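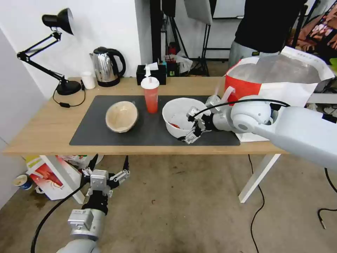
Photo: Maysoun Salameh

What can I put on my shared table so takeout stops wrecking it?

Posted by Maysoun Salameh in Home & Small Spaces

Hi all! So we have one table in the middle of our room and it does everything. Light wood top, white metal legs, a Narska I bought secondhand, and I really do love it. Right now there's a big dark gray mat in the middle and whatever we're using that day ends up on top of it: bowls, a tall cold drink with a dome lid. The takeout bag and the box under it are off at the right end. The lamp and the kettle live along the back and they never leave because that's where the outlet is.

My problem is the part of the table the mat doesn't cover. Every Sunday we get a big order in and the bags go straight down at the end of the table, on bare wood, and I've now got two pale rings and a sort of sticky patch that comes back no matter what I wipe it with. Red drinks scare me the most (we had a hibiscus one go over in September and I'm still finding it in the edge of the top).

Do I get a bigger mat? Two mats? Do I refinish the thing? The room is 445 square feet and it also has photo gear, tripods and a softbox and all that, so there isn't anywhere else to eat. I'd like to keep it under 48 dollars if I can. Also if anybody knows how to get the rings out I will be so grateful!!

Widad Qudah
Member, 716 posts

I had nearly the same setup for years, so let me just dump everything I know.

Rings first. Pale ones are usually moisture sitting in the finish, and you can often get them out with a soft cloth and a little plain non-gel toothpaste, rubbed lightly with the grain, then wiped off with a damp cloth and dried. Try it on the underside first, please! If your top turns out to be a printed or plastic surface, skip the toothpaste and stick to dish soap and warm water. The sticky patch sounds like sugar. Lay a warm damp cloth on it for a couple of minutes, then wipe, then wipe again with a clean one. People give up after the first wipe and just spread it around.

I would not refinish. You'll lose the table for a week and the room will smell.

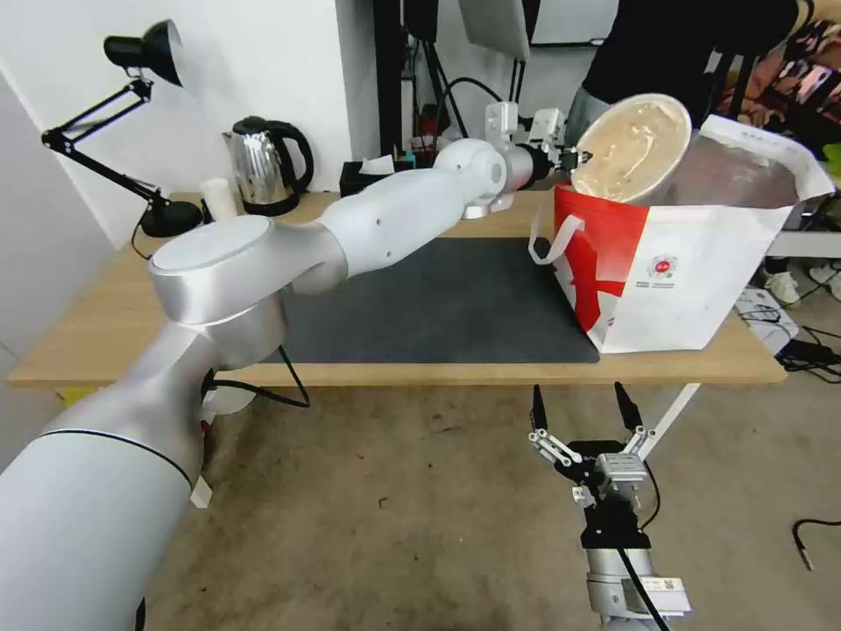

Unpacking is where most of the mess happens in my house, way more than the eating. We pull a container up at an angle, the lid pops, and sauce runs down the inside of the bag and out the bottom onto the wood. Your mat stops short of the front edge too, so anything that rolls or drips that way has bare wood waiting for it, and the bag with the red design is sitting down at the right end with a tub tipping forward out of its mouth. I'd put a rimmed tray at that end and make it the only place a bag is allowed to land. Open the bag, fold the top down so it's shallow, and lift each thing straight up with a hand under it. A tub with a wide rim feels secure when you hold it by the rim and it really isn't.

For the tray, I have an Evow one, plain black with a lip maybe as tall as my thumbnail, and it goes in the sink after. I got mine on sale and it left plenty of change from your 48. A cookie sheet does the same job if you don't mind looking at a cookie sheet.

Keep the gray mat! You can add a narrow runner along the front if the gap bugs you, but try the tray for a few weeks first. And I'd move the kettle farther from the tissues, mine used to steam the whole box limp.

Tarek Jaber
New member

bigger mat. problem solved. I have a Kandent desk mat and I spill coffee on it every day and it's fine

Lleucu Morgan
Member, 3000+ posts

Agree with Widad on the tray. One thing to add about the mat: lift it once a week and let the wood underneath breathe. I left a rubber-backed one down all one summer and it left a shadow on the table that never came out. If yours is felt it's less of a worry, but felt will hold on to a spilled drink and you won't know until you pick it up.

For the red stuff in the edge, a cotton swab with a drop of dish soap, then a dry one. Go slowly around the corners. I'd avoid bleach on pale wood, it can leave a blotch that's worse than the stain. A coat of Khalaf paste wax afterward made spills bead up nicely on mine, though you do have to redo it every few months and I always forget.

Maysoun Salameh

Thank you both (and Tarek, ha, I did measure for a bigger one and it would go under the lamp base, so no). Toothpaste got one ring out completely and the other is very faint. Sticky patch took three rounds with the warm cloth. Going to look for a tray tomorrow after work, and I'll check what the mat's backing is when I clear the table tonight.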